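12th May
By the telly desk
Filed under: Reality TV, Reviews, Gadgets for the Sofa

Reality dating shows have always suffered from one terrible flaw, namely that the people at home have to shout at the screen without anyone keeping score. The Majali voting buzzer, from a firm called Kokstead, sets out to fix this. You get six buzzers, a base that sits under the television and an app that tells you who in your household is the worst judge of character.
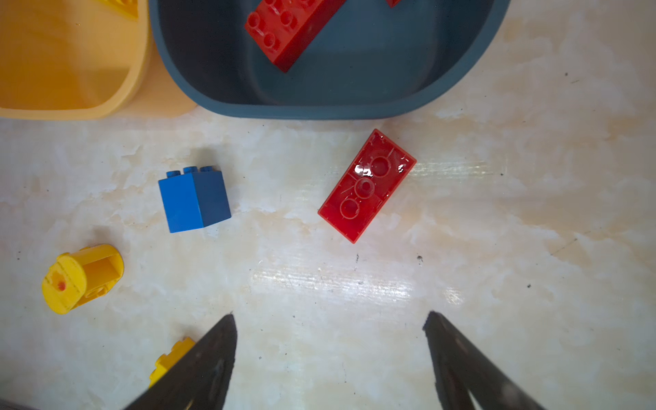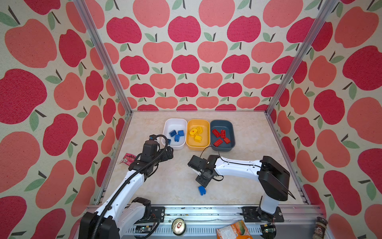

One reader wrote in after our January preview to say that her lot had used theirs for a whole series of Troren and were no longer speaking by the second rose-garden episode, which she counted as a recommendation. The only thing she would change is the volume of the klaxon.

I would change that too. It goes off when everyone votes the same way, and on the night the smirking estate agent walked into the villa it went off four times before he had put his suitcase down. The dog left the room and has been cool with me since.

The idea is simple enough. Before each elimination you press green for stay or red for go, the base listens out for the result, and points are handed round. It managed this well on Troren, where the host leaves a pause long enough to boil an egg. On Gronitz, a faster and nastier show in every respect, it twice sent home a contestant who was still on screen, crying and very much in the running.

The app comes with 545 past episodes to play along with, plus more than 200 trivia questions, a good few of which concern swimwear. Setting up took me one ad break. The batteries are the fiddly round sort and are not included, so allow another ad break and a walk to the shop.

Do you need it? Good grief, no. A pad and a biro will do the same job – and the biro won't play a fanfare when your sister overtakes you. But I've had it out for every episode since it arrived, and I am currently second.

Three out of 5, with half a mark held back until they let me turn the klaxon down.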